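The Kitchen That Is Not There

How a Thursday club at Tambunan College is teaching its students to programme household robots, one lime at a time

The robotics club at Tambunan College meets on Thursday at four o'clock in a teaching room above the library. It has long tables, a projector and a set of desktop computers which the Department of Engineering replaced last year. For most of the present session its members have worked in a single kitchen, which exists only as a computer model.

The club was founded to prepare students for regional contests in which small wheeled vehicles follow a line or push blocks into a goal. Those contests continue, and the college still enters them. In November, however, the club took up a longer piece of work at the invitation of the Trovano Challenge, a student competition in simulated household tasks. Entrants are supplied with a virtual kitchen, a two-armed robot and a list of instructions in plain English. They must produce a program that carries out as many of the instructions as possible, in whatever arrangement the organisers choose to set before it.

Arif Subramaniam, who teaches control engineering at the college and has supervised the club since its second year, regards the format as well suited to students. "A physical arm of reasonable quality would take most of our annual grant, and one person could use it at a time," he says. "With the simulator, every member can run a trial in the same afternoon. They may drop a bowl as often as they need to."

The instructions sound simple. A typical one requires the robot to take a piece of fruit from the sink and place it on a plate. A person does this without thought. The program must find the fruit, decide from which side to approach it, bring the fingers down without striking the tap or the wall of the basin, close them with suitable force, and lift. 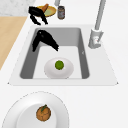
The club divided itself early on into two teams, named Truneck and Jirnum after the halls of residence from which most of their members came. Truneck took responsibility for perception, the part of the program that decides what is in view and where it lies. Jirnum took movement. The division was intended to last a fortnight and has remained in place, although several students now work on both sides and the teams share one body of code.

Relations between the two have been cordial and occasionally strained. When a grasp fails, the cause may lie in a poor estimate of position or in a poor choice of path, and each team has tended at first to suspect the other. Mr Subramaniam's answer was to introduce a written record of failures. Every unsuccessful trial must be entered, with the starting arrangement, the point at which matters went wrong, and the names of one student from each team who have looked at it together. The record now holds 373 entries. New members are asked to read a portion of it before they write any code.

The entries make instructive reading. Early pages are dominated by collisions with the sink, which the movement team had at first treated as a simple box. Later pages concern round objects that rolled away as the fingers closed, and a long series deals with bowls. A fruit in a bowl cannot always be approached from the side, and a finger that touches the rim may tip the whole arrangement. Jirnum spent the better part of a month on this single difficulty before settling on a steeper approach, taken slowly over the last part of the descent.
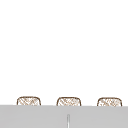
Truneck's difficulties have been of a different kind. The Trovano organisers permit more than one viewpoint to be used, and the team had assumed that additional views could only improve its results. Trials did not bear this out. In a low view across the kitchen, three woven baskets stand in a row with their lower parts hidden behind a grey edge, and there is no part of the robot to be seen at all. An early version of the program took what it could see of such objects for the whole of them, and reported them as far shallower than they were. The team has since taught its software to attach a measure of confidence to each estimate, and to give less weight to any object whose outline is interrupted by another surface. The change required 183 lines of code, most of them written by two first-year students.

It is work of this kind that the college is anxious to encourage. The club carries no academic credit, and its members are drawn from courses as varied as mathematics, product design and modern languages. The linguists have proved especially useful in dealing with the instructions, which are worded differently from one round to the next. "Put", "place", "move" and "set down" must all lead to the same action, and a request that mentions the plate must be settled somehow when there is more than one plate on the counter.

Mr Subramaniam is careful about the claims he makes for the project. A simulated lime does not bruise, and the friction of a simulated finger is a number chosen by the people who wrote the software. He hopes that a physical arm may be borrowed in the coming session, so that students can compare its behaviour with what they have come to expect. He anticipates that the record of failures will grow considerably.

For the present, the club is occupied with the qualifying round. The combined program completes nearly all of the single-object instructions in the practice set. Instructions that call for both arms are less certain, particularly where one arm must wait for the other to leave the sink. A timetable for the arms has been drafted by Jirnum and is under discussion with Truneck, who would prefer that the arm nearer the object should always go first. Both schemes are to be tested before the end of term.

Students of any department may join the club at the start of either semester. Previous experience of programming is not required.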